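Treva Play Kitchen Table Set
Soft food, plates, cups and a small oven for the tabletop
Sold by Nerketti

Item: Treva Table Set
Suitable for: nurseries, playgroups, waiting rooms, family homes
Delivery: within 6 working days
Page last changed: May 14, 2024

The Treva set is made for people who want a play kitchen but have no place for a full wooden kitchen with doors and a sink. Everything in it can stand on one normal table. When the play is finished, all the parts go back in the storage box, and the table is again a table. We developed the set together with our workshop in Gevum, and it has been in our catalogue since last June.
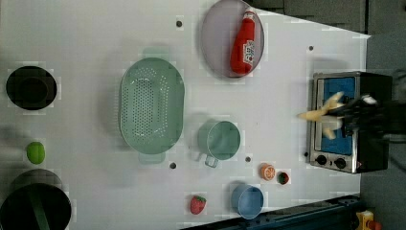 Many customers ask us first about the oven, so we begin with it. It is a small toaster oven for pretend cooking and there is no heat in it at any time. Please do not connect any part of this set to the electricity. Children like to turn things, and in our experience the oven is the part over which they quarrel the most, especially in groups with more than four children. It has two round black knobs next to each other along its lower edge, and behind the glass door the inside is bright blue, so a small piece of food is easy to find again in there. The colander is a light green one with small round holes and a flat handle at each end. It goes well with the measuring cup, because the two greens are nearly the same.

The foods were chosen so that they are easy to tell apart, also for a child who does not yet speak much. We did not want a set with twenty kinds of vegetables of which half are never used. Each food has a strong colour and a simple shape. A child can sort by colour, put the fruits on one side and the plates on the other, or just serve breakfast to everybody in the room.

Plates and cups are light enough for small hands. The edges are rounded. If a cup falls from the table it makes some noise but it does not break, and we have dropped them many times in our showroom to be sure.
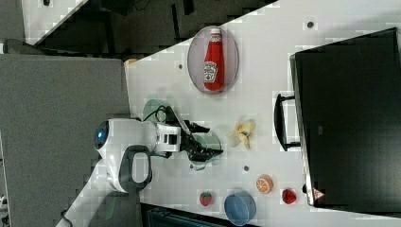
For sorting games we recommend to begin with only a few pieces. Put one plate in the middle and ask for one fruit. When this goes well, add a second plate and a second fruit. With older children you can play shop: one child orders, the other one brings. The storage box has a lid, and the lid can serve as a tray if you have no other. Some kindergartens buy two sets and mix them, so that there are pairs to look for.

Is the soft food washable? Yes, by hand, with lukewarm water and a little soap. Press the water out gently and do not twist. Let it dry flat in the air. Please keep it away from the radiator and the tumble dryer, as the filling becomes hard in lumps. The plates, the cups and the colander can be washed together with your usual dishes, in the upper basket of the machine and up to 60 degrees. The oven should be wiped with a damp cloth only.

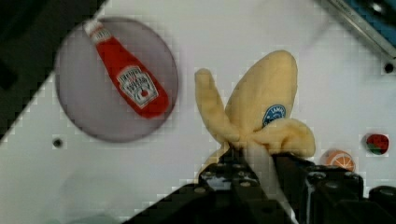
Plush banana with its peel open, in front of the ketchup bottle on its plate.

The banana is the piece which we are asked to replace most often. It seems that it goes home in pockets. For this reason we sell it also alone, and the same is true for the orange slice and the strawberry. You find them under Spare Pieces in the menu on the left. Please write in your order that you need the Treva size, as the pieces of our older Yupanqui set are smaller and look strange next to the new plates.

Space needed

A table with a flat and smooth top is best. We suggest a light colour, so small pieces can be seen quickly when you tidy. For two children a width of 900 mm is comfortable. For a larger group please use a bigger table, or place the oven at one end so that not everybody stands at the same corner.
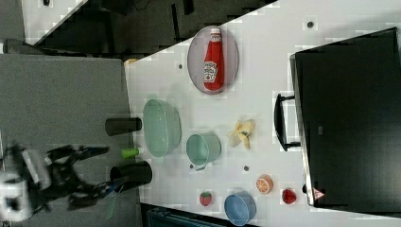 Ketchup, strawberry, peeled banana and citrus slice laid out with the green and blue tableware.

Ordering

You can order on this page or by e-mail. Schools and nurseries may pay by invoice. From 8 sets we give a reduced price, please ask us before you order because the shop cannot calculate this by itself. We send to all addresses on the mainland. For islands the delivery takes longer and we will tell you the cost first.

Returns are accepted if the soft food is unused and still in its bag. Other parts may be taken out and looked at, of course.

See also: Yupanqui Small Set, Spare Pieces, Storage Boxes, Aprons for Children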